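# Street Crossing Under Partial Instruction: Simulation Gallery

The Ikden Mobility Laboratory studies how sidewalk delivery robots choose a crossing point when their route instructions are incomplete. This page accompanies the method report by Sizwe Mokgethi and Analyn Saludo. The work was carried out in the Lollgate simulated city, and all views on this page were rendered there.

Each trial gave the navigation policy a start position, a destination and a written route with one step removed. The policy was required to supply the missing step from its camera input alone. The study comprised 200 trials, divided among 18 start positions.

## Approach and Waiting Area

Start positions were placed on open pavement, away from the curb, so that the policy had to locate the crosswalk before planning a path to it.

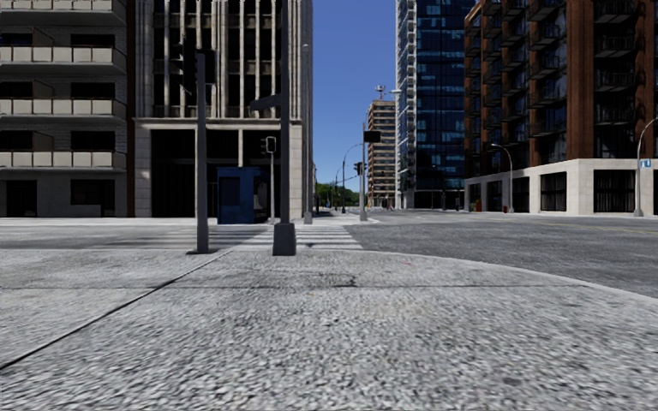
Trials were limited to 50 planning steps. A trial that reached the limit was recorded as incomplete and was not repeated. The baseline, Flotetti, received the same written routes and the same step limit.

Both systems were evaluated without a prior map. Heading was reported to the policy at every step, while position was withheld until the trial had closed.

## Crossing and Far-Side Selection

The second part of the method concerns the choice of a target on the opposite sidewalk. The Agbayani scoring module ranks candidate targets by visibility, by distance from the marked crossing and by the clearance left for people on foot.

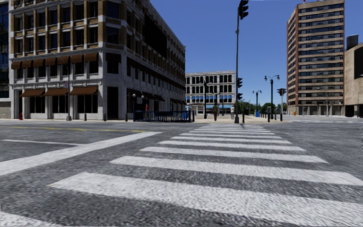 Target ranking is performed before the robot is permitted to leave the curb. A candidate is rejected if the planned path would leave the painted stripes or pass too near a pedestrian. The clearance term matters most at corners such as this one, where two pedestrians stand on the far sidewalk by the black signal pole and the crosswalk leads toward the same point. In these cases the module searches to either side of the pole for an alternative and lowers the score of the direct line.

Signal state was supplied to the policy as a separate input and was not inferred from the rendered views. Recognition of signals at a distance is treated in a companion report.

## Result

The policy with Agbayani scoring completed more trials than Flotetti under the same conditions. The difference was largest when the removed step described the crossing itself and smallest when it described the final approach to the destination. Incomplete trials most often ended with the robot still on the near side, having ranked 2 targets equally and alternated between them.

The trial definitions and scoring weights are available from the laboratory on written request. Requests should state the intended use and be addressed to Analyn Saludo.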